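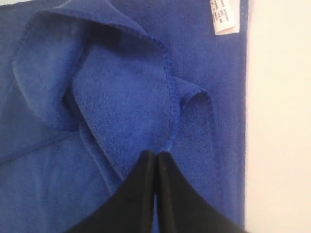
Blue microfiber towel, one flap turned back at the hem.

July 13, 2023 – Jollodell workshop

Spent nearly the whole morning on lint again, and I don't mind saying I enjoyed it more than I expected to. Ivan Palamarchuk brought over the Medve filter paper and we pulled rinse water through it from the small washer, 7 loads in a row, same Mevo detergent, same dose. The papers are drying on the shelf over the sink (please don't stack anything on them, they curl if you so much as look at them!).

First load gave 182 mg on the paper and the last one 70. I had hoped the drop would be steadier, but the fourth paper tore at the edge and I wouldn't trust it, so that one gets run again. Water meter read 3,061 when we stopped – I forgot to write it down at the start, sorry to whoever does the sums.

Ivan thinks the spin speed matters more than the temperature, and he told me so at some length over a very good plum cake. He may well be right. We'll keep the spin low next time and leave everything else alone.

The finer mesh from Drarnesau won't be here until September, so the old screen stays in. Rinse it under the tap after each run and brush from the back. Balance needs leveling too, it drifts when the door is open.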